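Search this site Enter keyword Go
Print this page | E-mail this page

Equipment Review: Ketum Snowshoe Kit

The Gellmont Visitor Office lends outdoor equipment to guests who arrive without their own. In December the office added the Ketum snowshoe kit to its lending shelf and asked two members of staff, Elie Srour and Amnuay Chaiyaporn, to review it on the Hourani Loop and the steeper trail to Vinside.

The kit contains one pair of snowshoes, 2 folding poles and a carrying bag. The bindings close with a single strap and can be adjusted while wearing gloves. Both reviewers found the grip secure on packed snow. On the Vinside trail, which gains 341 feet, the heel lifts reduced strain on the calves and stayed in place throughout.

The poles were less satisfactory. The locking collars loosened on long descents — Mr. Chaiyaporn had to stop and tighten his on each outing — and the baskets are small for deep powder. The bag is well sewn, but the side pocket does not hold a standard water bottle.

The kit sells for $73 at the lodge shop. At that price the office considers it suitable for beginners and for occasional use on marked trails. Guests planning overnight travel should choose a stronger pole.

Kits may be borrowed from the front desk and must be returned by 5 p.m.
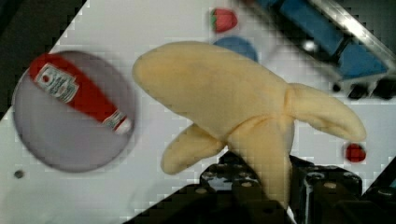 Late returns are charged at the daily rental rate.

Print this page | E-mail this page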